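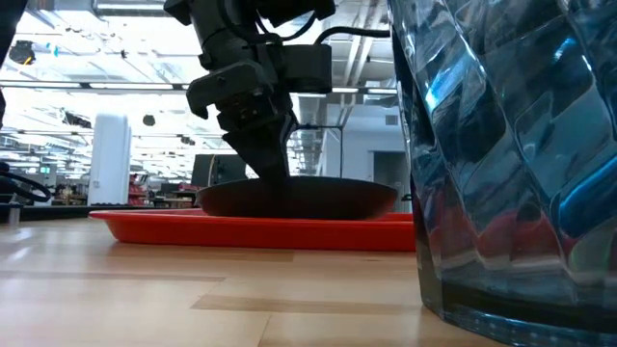 Clunia replies that a team should write its task sheet before it touches the controls, and should not alter the sheet until every student has had a turn. The full reply is given further down this page.

How should practice runs be scored for a student manipulation project?

Posted by Doltbridge Robotics Course, November 8, 2018

Our course has 11 students, who work in teams on a single arm with a two-finger gripper. The project is a kitchen task: the arm must handle a frying pan on a tray, and then a light item of clear plastic. Teams present their results at the Trovaldale student meeting and are required to submit a score sheet with their report.

At present each team keeps its own sheet, and the results cannot be compared. One team records a run as a success when the fingers close on the object. Another requires the object to be lifted and set down again. A third has given half marks – for what, we have been unable to establish. We should be grateful for advice on a common method, and on how many runs each student ought to complete. Bench time is limited, and the course does not wish to spend all of it on scoring.

Clunia

The course should adopt one definition of success and print it at the head of the sheet. In our own club the definition is as follows: the object is lifted clear of the surface, held for 4 seconds and released inside the marked area. Anything less is recorded as a failure, with a short note. Half marks should be withdrawn. They lead to arguments, and the arguments use up bench time.

We ask each student for 25 runs per object. The order of work is:

1. Agree the starting position of the arm and of every object, and mark these positions on the table with removable tape. The tape should be checked at the start of each session.

2. Begin with the clear plastic item. Bring the fingers in slowly and close them only as far as is needed to hold it. Thin plastic gives way under pressure, and its edge can be hard to make out on the wrist camera view, so the student at the controls should have a second student watching from the side.
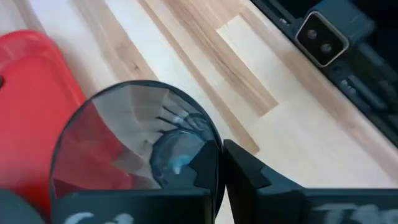 3. Move to the pan only when the plastic item has been completed. Record whether the fingers took the rim or the wall, as the two should not be mixed in one total.

4. Enter the result before the objects are reset. Results entered from memory at the end of a session are not accepted.

Habte

I agree with most of the above. Our school logged 2,561 runs up to the end of October and the notes column was more use to us than the scores. Make it wide.

Trovaldale Entrant

Please check the entry rules as well. Last year the sheet had to be signed on every page and ours was sent back.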